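The remote drawer, day two

5/12/26

I have been tidying the TV cabinet in our place in Tristadik and I'm having the BEST time! Underneath the takeout menus (April's, mostly) I found the old black remote, the kind with real rubber keys and letters on the numbers, so you can still tap out a word the way we did on our first phones.

I love the four color keys most of all, blue, yellow, green and red, like a tiny box of candy. And one long bar for the volume with mute right in the middle – what a sensible idea!
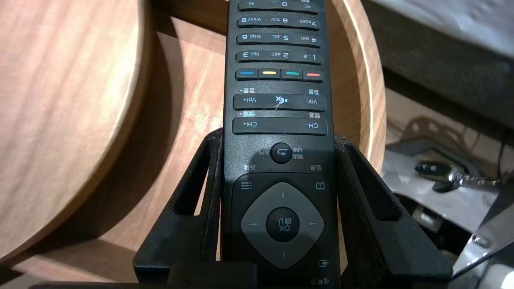
Where it lives now

In the shallow Van Beek tray, next to the spare batteries and the good scissors. I wiped out the whole drawer too, and it closes again! Tomorrow I start on the cables.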